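February, evening, feet up

So it has been key day. Key week, really, but today was the big one, and my thumbnails are in such a state that I'm typing this with the pads of my fingers like somebody's grandmother on a tablet.

I should back up. When I took over the storage lockers from Themis I got a desk, a kettle that leaks from the spout, and the drawer. The drawer is where keys go. Every spare for every locker, plus the gates, plus the bike shed, plus a bunch of little brass ones that open I don't know what, all in there together in a big crunchy heap. Some had paper tags, the kind with the metal rim, and the ink on most of them had gone that pale brown you get on old receipts. A few were tied together with kitchen string. One had a baby sock on it (yellow, with a duck). I kept the sock.

I have been saying since before Christmas that I would do the drawer. I said it so often that Eirini started calling it "the drawer project" in a special voice, and last week she just ordered the tags without asking me, which was the right move because then they were sitting there in the box looking at me. Colored plastic ones, with a little window you slide the paper into. Blue for the ground floor, green for upstairs, red for gates and anything that would be a real pain to lose. I wanted orange for the bike shed but they only had it in packs of a thousand and I have one bike shed.

206 keys. I counted them twice, once going into the muffin tins and once coming out, and got the same number both times, which never happens to me with anything. The muffin tins were Eirini's idea too. She brought 6 of them from home, still a bit buttery in the corners, and we set them out along the counter and just started dropping keys in by shape. Long ones, stubby ones, ones with the round head, ones with the square head. It's very soothing! I could have done that part all day. I put the radio on and we had a bag of those sesame sticks open and for an hour or so I thought the whole thing was going to be a pleasure.

Then you have to find out what they open.

This means walking. You take a tin, you go down the row, and you try a key in a lock and it doesn't go, and you try the next one. Upstairs wasn't too bad, the Motik locks have a number stamped on the key if you tilt it to the light, and once I'd worked that out I flew through it. Downstairs is all mixed because Themis replaced locks one at a time whenever one gave up, with whatever the hardware store had that morning. I called him around lunchtime to ask about locker 7, which wouldn't take any key at all, and he laughed for a long while and then told me it had never been locked, you just have to lift it a little and pull. I went down and lifted and pulled. There was a folding chair inside and a very nice umbrella. So that's one key I don't need to look for, and I've got an umbrella to put a notice up for.

Pantelis came by in the afternoon for his fishing things and got pulled in, poor man. He's good at it though. He can look at a key and then at a lock and go "no" before he's even tried, and he was right more often than I'd like. He also found that two of the mystery brass ones fit the glass-front notice board by the stairs, which I have been opening with a butter knife for a year and a half. A year and a half! I had the thing open and shut five or six times just for the fun of it.

Anyway, the rings. I want to write about the rings, because that's the part that has eaten my hands.

I had never thought about split rings in my life. They came in the mail when I was 20 or whatever and needed something for my first apartment keys and after that I just always had some. But if you're putting a tag on every spare key you need a ring for every spare key, and the place I ordered from sold them in bags of a hundred or in a box of 2,000, and the box was hardly any more money, so guess what's under my desk now. I'll be giving people key rings for their birthdays until I retire.

If you buy them in a box, they hook into each other. You reach in for one and you get a clump. You shake the clump and it becomes a slightly different clump. The first evening I spent more time picking rings apart than putting keys on them, and I may have said a few things to the box. Magdalini, who used to do alterations and has a method for everything, told me to stop fishing and thread them, the way she did with curtain rings. Get them all onto something long and straight and then just take them from the end when you need one. It takes a while up front, and you do it in front of the TV and it's done.

And she's right, it makes all the difference. They line up and they behave. You slide one off and it's one ring, no cousins attached. I've gotten very fond of the whole business.
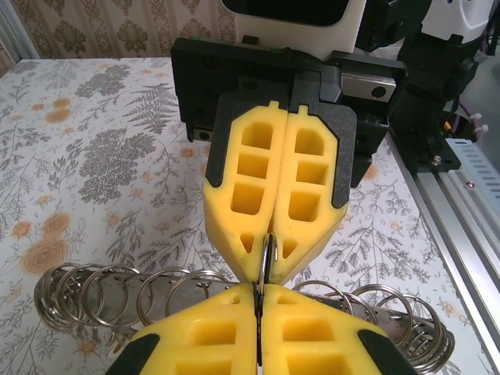

One split ring on its edge, and behind it the long bar with all its friends.

I do like how plain they are. It's a bit of wire that goes around and then goes around again, and it'll hold your whole house on it for years.

Opening them is the other thing. I started with my thumbnail, like everybody, and by the second tin I'd split it down one side. Then I tried a teaspoon, which slid off. Pantelis swears by a coin but he has hands like oven mitts, and when I did it the coin went under the fridge. What worked in the end was the staple remover, the little jaw kind! You poke one tooth into the gap and it holds the ring open while you feed the key in, and your other hand does the turning. I was so pleased I made everyone come and watch. Eirini said she'd seen it online ages ago and assumed I knew. I did not know.

Order of work, in case I have to do this again and forget (I will forget): write the tag first, let the ink dry, tag on the ring, then key on the ring. If you put the key on first, the tag fights you. Pencil would probably last longer than pen behind those little windows but I've done them all now and I'm not going back.

By the time it got dark we had all of upstairs tagged and hung on the hooks by the door, and most of downstairs. The greens look lovely in a row. The blues have a gap where 7 should be and I put an empty tag there with "lift and pull" on it, for whoever comes after me. The reds are in the tin with the lid, in the place I'm not going to write down.

Still to do: eleven keys that don't fit one single thing in the building. I tried them all, Pantelis tried them all, and Eirini tried them again in case we were both idiots. One has Furneo stamped on the head and looks like it belongs to a filing cabinet, and we haven't got a filing cabinet. I'm putting them on a ring together and asking Themis on the weekend, if he can stop laughing.

I've washed the muffin tins twice and they still smell like pennies, so I think I owe Eirini new muffin tins. Band-aid on the left thumb, hand cream on everything else. There's soup left from yesterday and I'm going to have it out of the pot.

Oh, and I have to remember to ask at the hardware store about more hooks, the short ones, and a new seal for the kettle while I'm in there.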